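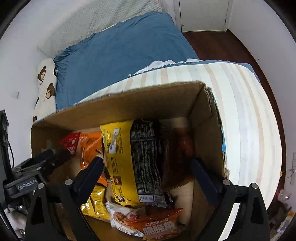 I have been through three label makers in my life and I've finally found one I don't want to throw across the kitchen. It's the Plurex handheld, the one with the little keyboard and the slide-out battery tray, and I bought it in September when my pantry had reached the point where I owned four open bags of rice and no idea of it. I'm a snack person, I should say up front. Most of what comes into my house looks like that brown cardboard box, with the packages standing up on end so I can flip through them like records, the orange bag and the tall yellow one and the little red wrapper at the back. So a lot of what I wanted to label was boxes, and cardboard is where my last two label makers failed me.

The old one was a Wostent. I don't want to be mean about it because it was cheap and it lasted a couple of years, but the tape let go of anything that wasn't glass. I'd stick "PASTA" on a carton at night and find it face down on the shelf in the morning. The Plurex tape grips. I put a label on a shoebox the first evening and I had to tear off a layer of cardboard to get it back (I'd spelled cinnamon wrong - my fault, there's no spell check and the screen is small).

Setup took me less time than finding the batteries. It wants the skinny AAA kind and they aren't included, which is annoying at this price. There's no app, no account, no sign-in, and I could kiss whoever made that decision. You turn it on, you type, you press print, you squeeze the cutter on the side. The cutter is stiff! I've got decent hands and I still had to learn to squeeze it in one go, because if you hesitate halfway you get a ragged edge and a label that looks chewed.

It stores 50 labels in memory and I thought I'd never use that, but flour and sugar and coffee get refilled all the time, so now I just scroll to them. There are 8 type sizes. I use two. The biggest one is great for the shelves above my head and the middle one goes on everything else. There are also borders and little pictures, a fork and a fish and something I think is meant to be a muffin, and I used them all for one weekend and then calmed down.

What I don't love is the waste. Every label comes out with a blank strip at the front that you have to snip off, and you can shrink it in the settings but you can't get rid of it. If you print a bunch in a row with spaces between them you waste a lot less, so I save up and do a batch. Refills aren't cheap either. The white tape is fine, the clear tape costs more, and the clear one shows every bit of dust you trapped under it, so wipe the jar first.

Freezer test: I labeled soup in Protmont tubs (the square ones with the blue lids, love them, they stack) and the labels stayed put for weeks. They also went through the dishwasher, top rack, and only one corner curled. I have a tin of Simões olive oil that gets greasy no matter what I do, and the label on that one slid right off after a few days. I wouldn't bother with anything oily.

Battery life has been good so far. I'm on the second set and I've done the pantry, the spice drawer, the laundry shelf, and every charger in the house. My family thinks the chargers were a step too far, but they've stopped borrowing mine, so.

One more gripe, the backlight goes off after a few seconds and there's no way to change that. If your pantry is a dark closet like mine you'll be tapping a key to wake it up over and over. I leave the door open and stand in the hall.

Would I buy it again? Yes, at full price even, though I'd order two refills of the white at the same time and skip the clear. Four stars, and I'd give it the fifth if they sorted out that blank strip.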